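About Kurken

Kurken is an independent test house for robot arms, grippers, cameras and controllers. It was founded by Maja Bednarek, who remains its director, and is based in the Mazurek building at Cultton. Manufacturers and buyers come to us when they need to know how a gripper behaves with ordinary household objects.

Our principal work is the comparison of parallel grippers on paired arms.
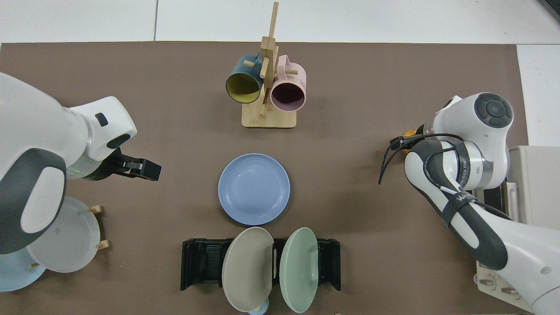
Two arms with black grippers at the tableware bench, Cultton.

Each trial follows a written task sheet, and the same plates and mugs are kept for every gripper in a series. In the past year we recorded 3189 trials, of which 1504 were carried out for the Ustance programme on handling kitchen goods.

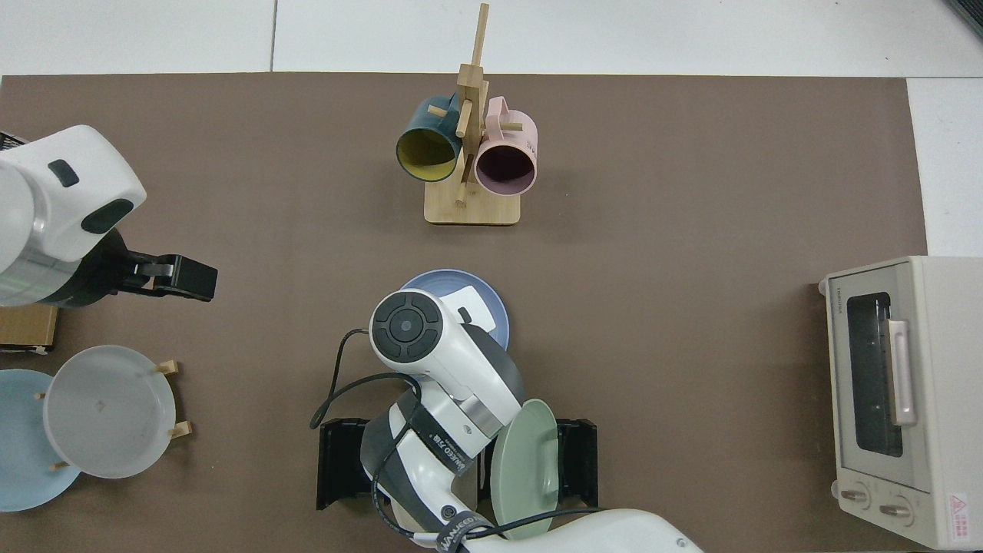

Results are issued as a full report with the recordings attached. Clients may attend any session by arrangement, and may ask for a series to be repeated with a different controller or camera position. We do not sell equipment and accept no commission from those who do. 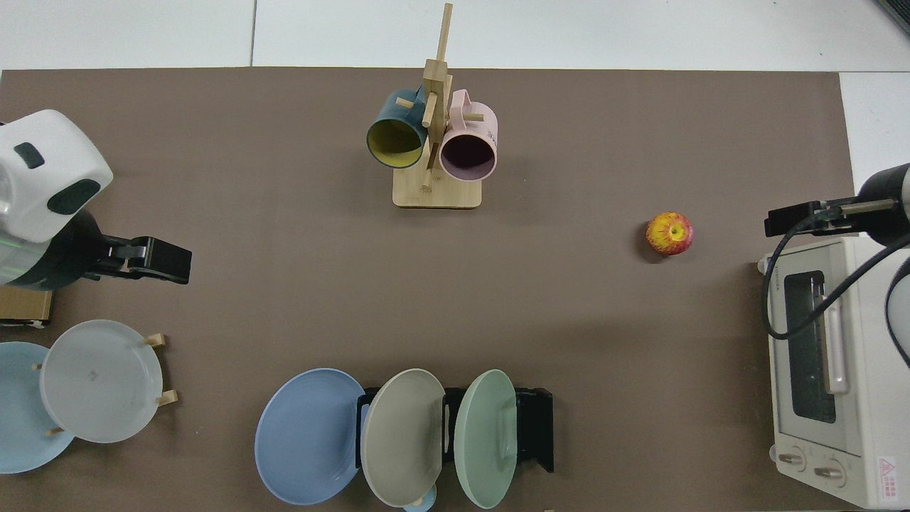 A standard series consists of 1000 trials. Shorter series are available to schools and colleges at a reduced rate. Enquiries for the coming term should reach the Cultton office by the end of October, addressed to the director.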